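# Wundeck cell – demo collection meeting, March

Present: Imani Lyimo (chair), Karim Tarawneh, Ilaria Marino, Victor Kirui. Apologies: Man-lok Tsao. Start 2:30 p.m.
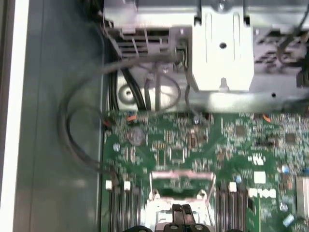
## 1. Last meeting's notes

Accepted with one change. Item 4 should say that Gratier supplies the operator licenses, not Flodico.

## 2. Progress on remote demos

Karim reported 40 usable demos of the approach to the socket area, all done by remote control from the desk station. The target for this task is 200. He is getting 18 in a good session and fewer when the arm has to be homed again.

Ilaria asked whether the approach demos should stop above the socket or go on to the lever. Agreed: keep them as two separate tasks for now. Approach ends with the fingers over the socket. Lever work gets its own folder and its own start pose.

## 3. Hand guiding or remote control

Victor has tried hand guiding for the same move. It is quicker to learn, but his arm kept getting into the wrist camera view, and he had to throw out most of that batch. The remote demos are slower and have more small stops in them.

Imani wants one method per task so the data stays easy to sort. Decision: remote control for anything inside the chassis. Hand guiding stays allowed for bin pickup and tray moves.

## 4. Wrist camera view

The fingers look large and blurred at the bottom of the view when they are over the socket. Karim does not find this a problem for steering – he lines up on the memory slots on either side. Ilaria would still like to test a second, fixed camera before the count gets much higher. Imani agreed to a short trial with no change to the wrist mount.

## 5. Cables

Discussion of the looped cables by the bracket. Victor would tie them back. Ilaria prefers to leave them, as units coming in from Flodico will have cables lying every which way. Left as they are for the current set. To be looked at again once the approach task is finished.

## 6. Operator rules

- Discard a demo if the fingers touch the board outside the socket area.
- Pauses longer than 30 seconds: stop and start over.
- Write the operator's initials in the log, including for discarded runs.

## 7. Actions

- Karim: continue approach demos, update the log sheet.
- Ilaria: fixed camera trial, bring sample clips.
- Victor: write up the hand guiding steps for bin pickup.
- Imani: ask Gratier for one more operator license.
- Man-lok: start pose for the lever task (Imani to pass on).

Closed 3:25 p.m.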